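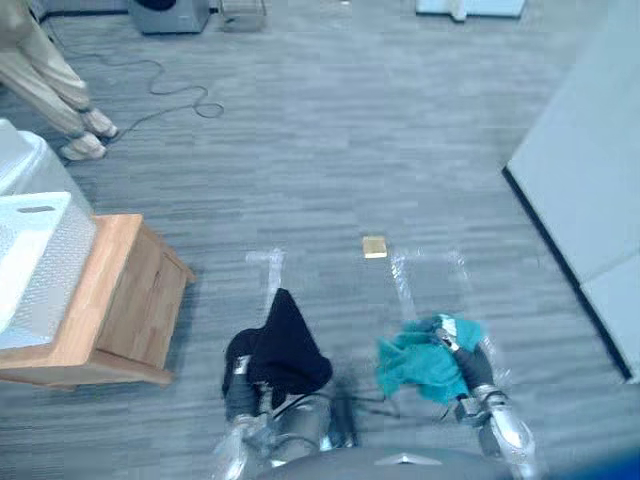

Search this forum Enter keywords Go

Carpet tile over slab: full spread or releasable adhesive?

slabside
2020-06-16
I have 550 square feet of basement office to cover with 24 inch carpet tile. Concrete slab on grade, poured before anyone put a vapor retarder under anything in this town. The old sheet goods came up in May. What is left on the concrete is a thin tan residue, scraped as flat as I can get it with a floor scraper and a long handle.

The tile is Brastach, solution dyed nylon on a hard backing. The data sheet allows either a full spread of pressure-sensitive adhesive or corner tabs. The store wants to sell me a pail of Votmont and says to roll it over everything. I would prefer to be able to lift single tiles later. Which one holds up better with chair traffic? And do I need to do anything more about the residue?

gauge_block
Moisture first, adhesive second. You didn't mention a test. If the slab is putting out vapor, most pressure-sensitive products will go soft and creep, and the tiles will shift under the chairs. You'll see it as a gap that opens on one side of the room and a ridge on the other.

Tape a sheet of clear plastic down and you'll learn very little, because it only tells you about the top skin of the concrete. Use in-slab humidity probes, and put them in after the room has been at its normal temperature long enough to settle. Compare the result to the limit printed by whoever makes the adhesive.

slabside
I have a Fandach pinless meter set to the concrete scale. It reads low everywhere except along the north wall, where it reads in the middle of the range. Is that not good enough?

gauge_block
It's good enough to tell you where to put the probes. A pinless meter gives you a relative number. Put one probe near the north wall and one in the middle of the floor.

nfelt
I disagree with making this person drill holes for a home office. Corner tabs don't touch the slab. The adhesive side faces up and grabs the backing of the four tiles that meet there, so the whole floor floats as one sheet. Vapor and old residue are both mostly out of the picture. I've put tabs over sealed concrete, old vinyl and painted plywood and had no creep in any of them.

gauge_block
"Mostly" is doing a lot of work there. A hard-backed tile doesn't let much vapor through. It collects underneath and goes out through the joints, and whatever salts it carries get left on the way. Tabs will survive that. The underside of the tile may not smell very good.

nfelt
Then you lift a tile and look. That's the reason to use tabs.

Faustino Camacho
Installed commercial tile for a long time, mostly corridors and open offices. A few points in no special order.

Full spread with a releasable adhesive is what I'd use under rolling chairs. The important part is letting it dry before you set tile. It goes down milky and turns clear. If you set into it while it's still milky you have made a permanent bond and you will be scraping again. Use a short nap paint roller for the thin coat. A notched trowel leaves too much for this kind of backing.

Tabs are fine when the room is cut square and the perimeter is tight. They are weak at the edges, where you have cut pieces with no neighbor on one side. People cut those pieces a little short, the border moves, and then everything moves.

The residue is a separate matter. Tan could be several things. If it's the black kind or you don't know how old it is, stop scraping and have a sample tested before doing anything else. Don't sand or grind it. If it comes back clean, skim over it with a patch compound that is rated to go over residue. Solvent removers get into the concrete and come back up later through the new adhesive.

slabside
Thanks. Scraping is stopped. I'll mail off a sample. On layout: the arrows on the backs all point one way, but the sample board in the store had them turned. Does it matter?

Faustino Camacho
Read the carton. Some patterns are made for quarter turn, some for monolithic, some for ashlar. A tile with a linear streak looks very different turned. Monolithic gives you long lines down the room and shows every seam that isn't straight. Quarter turn makes a checkerboard and hides more. Ashlar is a half-tile offset and hides the cross joints. Pick one, lay out a dry patch in daylight, and look at it from the door.

k_underlay
Agree on the dry patch. Disagree on quarter turn hiding more. With a strong streak it draws attention to every joint, because the shade changes at each one. I'd go monolithic or ashlar on anything striped.

nfelt
Monolithic with a room that's out of square means your streaks run into the long wall at an angle. Measure the diagonals before deciding.

slabside
Room is out by a bit under an inch over the long wall. The short walls are fine.

k_underlay
Then snap your center lines off the short walls and let the taper fall in the cuts along the long wall. Put furniture on that side. Shift the start point half a tile if your border cuts would come out as slivers.

Also, mix cartons. Check that the dye lot matches on all of them, then pull from two or three at a time as you lay. I ordered through Akolgo once and they filled the last part of the order from another lot. The line across the room was obvious as soon as the lights were on. They exchanged the cartons, but I had already cut the border.

gauge_block
How many spares are you keeping? People skip this. The line gets discontinued and the spare tile is the only match you'll ever have.

slabside
Two full cartons. They'll have to live in the furnace room.

Faustino Camacho
Store them flat. If they stand on edge they take a curl, and a curled tile won't lie down on tabs or releasable adhesive. Same thing before install: open the cartons and leave them in the room overnight or longer with the heat at whatever you normally keep it.

slabside
Update. Residue sample came back with nothing in it to worry about. Probes are in. Middle of the floor is under the Votmont limit with room to spare. North wall is over it, not by much.

gauge_block
That matches what the meter was telling you. Check grading and the downspout on that side before you put anything down. A reading that's high on one wall is often water from outside.

slabside
The downspout on the north side empties right at the foundation. Adding an extension and testing again.

nfelt
Or tabs.

gauge_block
Or tabs, after the extension.

k_underlay
If you do end up splitting it, don't run tabs on one half and full spread on the other. The glued half stays put, the floating half moves with the seasons, and the joint between them opens. Use one method for the whole floor.

Faustino Camacho
I've done splits at a doorway with a transition strip over the joint. In the open, no.

slabside
Leaning toward full spread if the second reading drops and tabs if it doesn't. One method either way. I'll post the number when I have it.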